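Visite de l'atelier Valelier, à Clavard

Toivo Pitkänen nous a reçus un mardi de mars. L'atelier emploie 18 personnes et prépare des boutons-poussoirs pour coffrets électriques. Cinq postes de tri ont été confiés à des bras robotisés l'an dernier. Chaque nouveau geste est d'abord essayé en simulation.
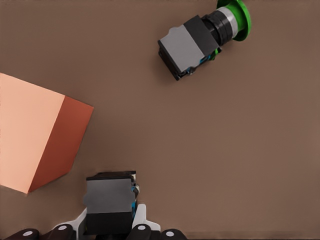

Les anciens trieurs sont passés au câblage et au contrôle, après cinq jours de formation. Honeylyn Fajardo a moins mal aux poignets, mais regrette les conversations d'établi. Elle surveille maintenant deux cellules et note les arrêts. La cadence atteint presque 310 pièces à l'heure. Les primes, elles, restent à négocier.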